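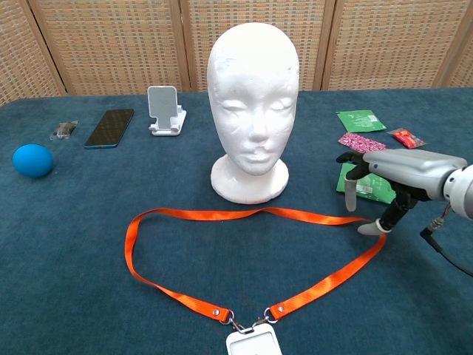 Progress Report: Automated Sorting of Mixed Small Items at the Carnthorpe Returns Site

Prepared by: Harriet Escobedo, Operations Lead
Submitted to: Cheema program office
Report date: 8th May
Period covered: February to end of last month

1. Status

The project is on schedule for the second funding stage. The robot station is in daily use on the table task, with one operator present at all times. Integration with the Zardale inventory system is not complete and is carried over to the next period.

2. Work in this period

The table task uses the kinds of goods that come back to Carnthorpe in mixed totes: packets, a phone and a phone stand, a ball, a lanyard with a badge holder, a foam display head. Items are laid out on a teal-blue cloth with no fixed positions. The hand works from above, and an item counts as sorted when it has been released in the correct tray without operator help.

The team logged 601 attempts. Packets account for the largest share. The main fault with packets is overlap: when two lie close together the hand sometimes lifts both, and the attempt is recorded as a failure even if both belong in the same tray. Straps are the second problem area. A lanyard laid in a loop has no single good place to grip, and the hardware at the end can catch on other items during the lift. Strap attempts were paused for 4 working days while the approach height was changed, then resumed.

Fingertip pads are now inspected at the start of each shift. Three were replaced. Dultell supplies the pads and has shortened the delivery time at our request.

3. Effect on staff

The returns team has 22 people. No positions have been removed and none are planned for removal under this grant. The content of the work has changed in the following ways.

Hand sorting of small items has moved from a full-shift assignment to a half-shift one. The other half is spent on inspection, relabeling and exceptions. Staff who reported wrist strain last year were given first choice of the new rotation.

Three sorters have completed operator training and now run the station without an engineer in the room. Their pay grade has not yet been adjusted. The request is with site management and should be settled before more operators are trained.

Exceptions take longer than planned. When the robot rejects an item, the operator has to enter a reason code, and the current list does not match the terms sorters use. Several have been writing notes on paper and entering codes at the end of the shift, so the time stamps for those entries are not reliable. A shorter list written with the operators is in draft.

Some staff asked whether the attempt logs would be used to rate individual operators. They will not. A written statement to that effect has been posted in the break room and added to the training packet.

4. Open issues

Zardale link: test account received, write access still pending.
Thin packets: add a separation move before the lift.
Noise: two operators asked for a reading at the station. To be scheduled.
Spare hand: quote received, above the amount budgeted. A separate request will follow.

5. Next period

Move from the table to a live tote feed on one line, day shift only. Train a second group of operators once the grade question is closed. Report strap results separately from packet results, as the combined figure hides the difference between them.

Last updated by H. Escobedo

This site uses cookies to remember your settings. Accept | Manage preferences

Contact | Carnthorpe Operations | All rights reserved | Back to top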